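How do you teach a robot to tidy a bedroom?

Robots are good at doing the same job over and over in a factory. A bedroom is much harder. Clothes crumple, blankets slide and no two beds look the same.

A company called Ranik sells a kit that helps with this. It is called the Havo, and it comes as a pair of grippers, one for each hand. A gripper is a tool with jaws that open and close, a bit like kitchen tongs. A person holds the grippers and does ordinary jobs with them, and a camera on each one records what happens. Later, a computer studies the recordings and a robot learns from them.

Trousers are a good test. They have two legs, a waistband and sometimes pockets, and they bend into all sorts of shapes. Black ones are harder still, as the seams hardly show.

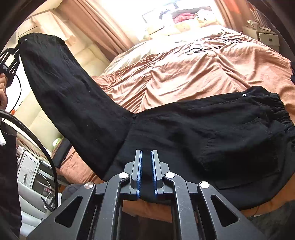

What do you get in the box?

- two hand-held grippers
- two cameras
- cables and a charger
- a book of 24 household jobs to try

The first jobs in the book are easy ones, such as picking up a sock. Job 13 is folding trousers, and making the bed comes near the end. Ranik says a robot needs to see around 300 recordings of one job before it starts to do it well.

Why practise on a bed?

A bed is soft, so things sink into it. The cover may have ruffles or stitched patterns, and a gripper has to pick up one layer of cloth and leave the next one alone. Then there are pillows and soft toys, and bright light from the window, which can make it hard for a camera to see.

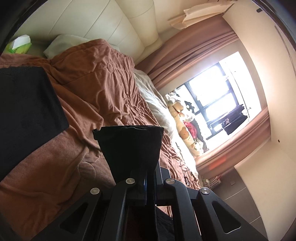
People learn to deal with all this when they are very small. You can feel a blanket between your fingers and know straight away if you have hold of it. A robot has to work that out from what its cameras and sensors tell it.

Can children use it?

The Havo is made for adults, and the jaws can pinch. The Vídalín science centre in Clonton has a pair that visitors can try with a member of staff – sessions start again in October.

Page last checked: February 1, 2025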